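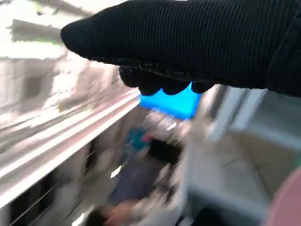
Before you decide whether a machine can take over a chore, write the chore down as a person does it. Most of us skip this step and test the machine on whatever happens to be nearby. Putting things away on a shelf sounds like one job. It is a string of small ones: find the item, get the fingers over it, close, lift, turn, let go. Getting the fingers over it causes trouble early. With black fingertips hanging in front of something flat and bright blue, the top of the blue thing is covered and only the lower part and the sides are left to judge by. A person in that spot would feel for the edge. A gripper has to work from the part it can still see, or remember where the rest was.

This page explains how to run a simple chore trial and how to score it. You need a table, a bowl, a few things to put in it and a notebook. Allow an afternoon for the first one.

Step 1. Pick one chore and give it a start and an end

"Tidy the table" is too loose. "Every item on the mat ends up in the bowl, and the bowl is still upright" is good. Write the end condition on the first page of the notebook before anything moves. If two people can disagree about whether the chore is finished, rewrite it.

Step 2. Do it by hand first

Have one person do the chore at a normal pace, using one hand. Time it. Then have the same person do it with kitchen tongs. The tongs time is the fairer one to compare with a two-finger gripper. Our tongs run for the bowl chore took 18 seconds, and we still use that as the house figure.

Step 3. Set out the work

Use a surface with a color that contrasts with the items. A cutting mat with a printed grid is handy, as you can put each item back on the same square for the next run. Old scratches on the mat do no harm. Keep the bowl in the same place for the whole trial and move only the items.

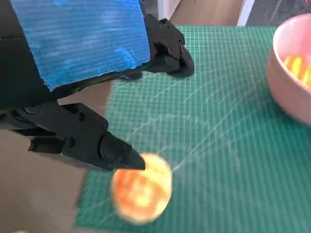
Otesov Community Workshop, Home and Shop Automation Group

Round items are a good first choice. On the green mat, an orange and yellow piece sits right under the tip of the lower finger, with the pink bowl across the mat from it. The fingers are wide open. At this point check two things: is the item between the fingers or only under one of them, and which way will it roll if it gets touched first on one side? If it is only under one, back off and line up again. Pressing down on a round item from its rim tends to send it away from you.

Step 4. Run it, hands off

Run the chore 80 times if you have the patience, fewer if you don't, but decide on the number before you start. Keep hands out of the work area during a run. If somebody has to nudge an item or straighten the bowl, the run counts as helped, even if the rest went well.

Step 5. Score each run

We use 4 marks:

Done: end condition met, no help.
Slow: done, but over 3 times the tongs time.
Helped: a person touched something.
Failed: end condition not met.

Do not add half marks. Khrystyna-Mariia Didenko kept our first notebook with half marks in it, and by August she had crossed them all out.

Step 6. Change one thing

Swap the bowl for a taller one, dim the lights, or add a soft item such as a folded cloth. Run the trial again. A machine that scores well on one setup and badly on the next has learned the setup. Cloth is the usual place where scores drop. The Mukura sheet has a column for it.

So can they do chores yet?

Our answer for now is some of them, on a cleared surface, with someone in the room. Moving firm items from a mat to a bowl is a fair thing to expect. Restocking a mixed shelf is harder, with things packed close together and partly hiding each other. For a small shop we would look at sorting parts into bins before anything that involves reaching into a rack.

Blank score sheets are in the Stanari folder by the door. Put finished ones in the tray marked Ostapchuk and write the name of the chore at the top.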